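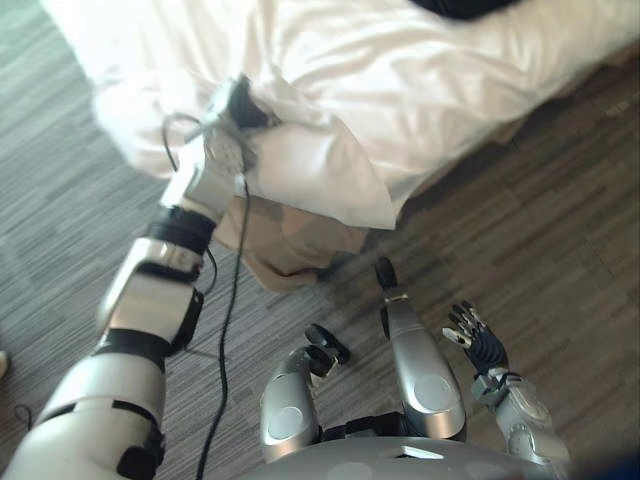
Bed linen, round two: is the new controller better, or just slower?

Readers of the August issue will remember that we were promised a big jump in cloth handling once the Osteo hands were moved off the old Athanasiadis controller and onto Esa. We have now had both controllers on the same robot, in the Jilholm bedroom, working on the same bedding. I went in doubtful and I've come out doubtful about slightly different things.

First, what was being compared. The hands stayed the same. The arms stayed the same. The head camera stayed where it was, looking down over the body at the bed. The only thing swapped was the controller that decides how fast the fingers close, how hard they hold, and what they do when the cloth starts to drag. Anyone who tells you they compared "grippers" in this session is being loose with words. We compared two sets of rules for the same fingers, and a fair bit of what gets blamed on a gripper comes down to those rules.

The job list was short. Take hold of the overhanging edge of the duvet and pull it. Lift a shirt off the top of the bed without bringing the duvet up with it. Pick up a pillow by the case. All of these sound like nothing if you have hands.

The plan called for 3000 grasp attempts split evenly between the two controllers. We logged 2697. The rest were lost to stops, restarts and one long afternoon when the logging machine filled its disk and carried on as if it hadn't. Of the ones we did log, 254 have no grade at all, since the person watching couldn't tell from the head view whether the fingers had the cloth or were only resting on it. I want that figure in the newsletter because it was left out of the slides.

The duvet edge

This is where Esa is meant to shine, and I will give it some credit. The Athanasiadis controller closes fast and firm and then holds on with the same force until told to stop. On a thick edge that works well. On a thin bit of edge, with less filling in it, the fingers often shut on the outer cover and slid off as soon as the arm moved back.

Esa closes in two steps. There is a light touch, a short wait, then a proper squeeze with some give in it. It kept hold of the edge more often during a slow pull. It also took so long getting there that in the time Esa made one pull, the old controller could miss, try again and be done. The slides scored "success on first try", and Esa wins that going away. If you score "edge of duvet where you wanted it after a minute", the two are close enough that I wouldn't want to bet on either.

I asked for both scores to be shown. So far we have one.

There's another problem with the edge test, and it's our own doing. The edge hangs in soft waves along the side of the bed, and some of those waves are easy. A big fold that sticks out is almost asking to be pinched. A flat stretch lying close against the bed skirt is much harder, and the fingers can end up with skirt as well as duvet. We reset the bed by hand between attempts, and hands are kind. People tidy. I watched a reset where the edge was fluffed out a little each time, with no bad intent at all, and I'm fairly sure my own resets did the same. The runs weren't mixed, either. All the Athanasiadis runs came first and all the Esa runs second, by which time everyone knew what sort of fold the robot liked.

Shirt and pillow 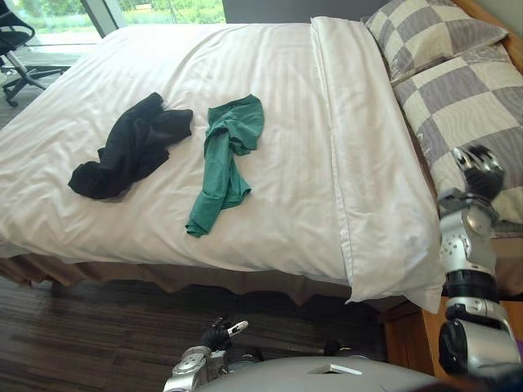 Two garments on the white duvet for the lifting runs. The right hand is over the lower pillow.

The clothing runs told us more. A shirt on a duvet is soft on soft, and the fingers have nothing firm to press against. Push down and the whole lot sinks. Both controllers had trouble knowing when they had reached the shirt and when they were already well into the duvet below it.

Esa's light touch ought to help here and often it didn't. It feels for a change in load at the fingers, and a puffy duvet gives such a gentle change that it sometimes waited, decided there was nothing there, and went lower. The old controller has no such manners. It goes to the height it was given and shuts. When the height was right, it came up with the shirt. When the height was wrong, it came up with the shirt and a good handful of bedding.

Colour mattered more than either firm would like. The teal-green shirt on the white duvet is easy for the camera to pick out, and so is the black one as far as its outline goes. Where they differ is inside the outline. On the black garment the folds are faint from above, and choosing a good ridge to pinch came down to luck more than once. Neither controller is at fault for that, but the black garment was used in more of the early runs than the later ones, so once again the order favoured Esa. I don't think anyone planned it. I also don't think we can pretend it washed out.

As for the duvet itself, picking up white bedding on top of more white bedding is the test I'd actually pay to see done properly. There's a wide folded band lying across ours on the pillow side, and telling where it stops and the layer below begins is not simple from the head camera with daylight coming in across the bed. We tried it 10 times with each controller, late on a Saturday, and stopped. Ten goes is a taste. It shouldn't be turned into a percentage, and yet I've already seen it turned into one.

Pillows were the easy marks for both. A filled pillowcase gives the fingers a corner to work with, and the big checks on the case gave the camera plenty to lock on to. I'd drop pillows from the next round or move them to a warm-up. They lift everybody's average and tell us very little.

What I don't accept

The write-up that went around before this issue said the Esa controller "solves" thin fabric. It was not tested on thin fabric. A duvet is thick, a shirt is middling, and the thinnest thing in the room was the bed skirt, which the robot wasn't supposed to be grabbing at all. There's no single sheet in the data. If you want to make claims about sheets, buy some sheets.

It also said the new controller is "gentler on the hands". Maybe. Nothing was measured. The fingers were looked over at the end and seemed fine, and they seemed fine after the first block too.

The cable is another matter that deserves a line. With a thin lead running from near the wrist down to the floor, every long pull has something trailing behind it, and I'd like to know whether any of the odd force readings line up with the cable being tugged. It's in the logs if somebody wants to look. I've asked for the time stamps and will report back if I get them.

What I would change

Mix the order. Run one controller, then the other, then swap back, and don't tell the person doing the resets which is loaded. Fix the starting heap for each garment with a few photos to match against, even if the match is poor. Score time as well as first tries. Add a second camera low down at the side of the bed, where the grip on the edge can be seen properly, and I suspect most of those 254 blanks would go away. Put a flat sheet on the list.

Should Jilholm keep Esa on the robot in the meantime? I'd say yes, for the duvet edge only, and with the wait between touch and squeeze cut down as far as it will go. For picking up clothes I'd go back to the Athanasiadis controller until someone shows me a block of runs where the black garment gets its fair share. Swapping between the two takes most of a morning at present, so in practice we'll be stuck with one or the other, and I expect the newer one will stay on because it is newer.

The raw logs are on the shared drive, including the ungraded attempts. If you go through them and reach a different answer, send it in before the next issue closes. I'd sooner print a correction than a second set of slides.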